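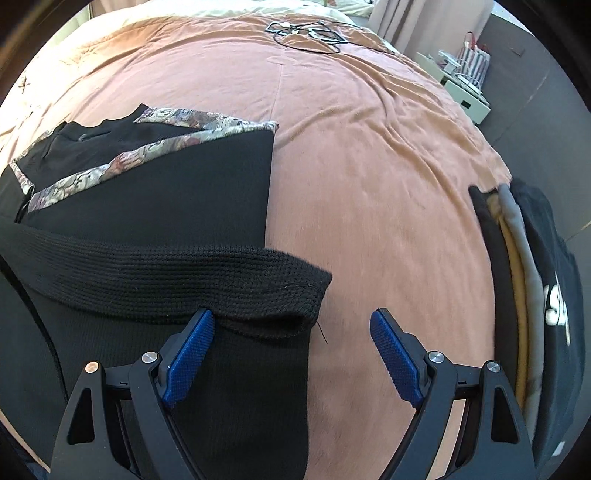
Teaching by Hand: Why Demonstration Deserves Better Standards

Home | Programmes | Opinion | Publications | Events | Contact

June 1, 2018
By the Editorial Desk, Sorkadley Institute for Household Automation

The folding of clothes has become a favourite test for those who wish to teach robots useful work. The choice is a sound one. A black garment spread on a bed has no fixed shape, its sleeve may lie in any direction, and its inside and outside may be hard to tell apart. No engineer can write down in advance every position it might take. A person can nevertheless deal with it in a few moments, and the aim of teaching by demonstration is to pass on that skill without first having to put it into words.

Two methods are now in common use. In the first, the teacher sits at a set of controls and moves a robot arm from a distance. In the second, the teacher carries the gripper in the hand, with a camera fixed to it, and carries out the task directly. The Institute has supported both. It is our view that the second method has been undervalued, and that the rules by which both are judged need to be rewritten.

The case for remote control is well known. Every movement recorded is one the robot can make, as the robot itself has made it. The Garkeck trials, which we funded until April, were built on this principle, and their records are of high quality. They are also few. Over the life of the project the operators completed 167 usable demonstrations of household tasks. Much of their time went on setting up the arm, recovering from stops and waiting for the controls to respond.

The Fillia project took the other course. Its teachers were given hand-held grippers and asked to work in ordinary bedrooms and kitchens. They returned 2,338 demonstrations, and the range of material is of greater importance than the total. A laboratory table tends to have one surface and one set of lamps. A home has blankets that wrinkle, curtains that alter the light, cables left on the bedding and other clothes piled along the side of the bed. A robot that is to work in such places should be taught in them.

We do not claim that the hand-held method is free of faults. A human arm can reach round a corner or turn at the wrist in ways that a given machine cannot follow. A teacher standing beside a bed may lean over it without a thought, while a robot on a fixed base would be unable to reach the far side. Some demonstrations must therefore be thrown away, and this should be stated openly when results are published. At present it seldom is.

There is a further difficulty, which concerns touch. A person who picks up a cuff with the fingers knows at once whether one layer has been caught or two. With a gripper held between hand and cloth, much of that knowledge is lost, and the teacher must rely more upon sight. Some in our field regard this as a weakness. We take the opposite view. The robot will have to manage with the same poor sense of touch, and a teacher who has felt the lack of it will give a more honest lesson — slower, more careful, and closer to what the machine can do.

The present measure of quality is the plain count of demonstrations. Funding bodies ask for it, and project leaders supply it. This habit rewards haste. In a review carried out with our partners at Bachmann, we examined 200 recordings of garment folding and found that nearly all began with the garment already laid flat. Few showed a failed grasp followed by a second attempt. A robot taught in this way will learn what to do when matters go well and little else.

The Institute accordingly proposes that grants for demonstration work should carry conditions. Recordings should be made in at least five different homes. Failed attempts should be kept and marked as such. Teachers should be paid by the hour and not by the recording, and should be named in the published record if they so wish. Their skill is the substance of what is being collected, and it is wrong that it should pass into a machine without credit.

These conditions will raise costs, and some projects will be smaller as a result. We consider the price acceptable. The Institute will apply them to its own grants from the next round, and invites other funders to comment on the draft wording before it is adopted.

Contact the Editorial Desk | © 2018 Sorkadley Institute for Household Automation | Back to top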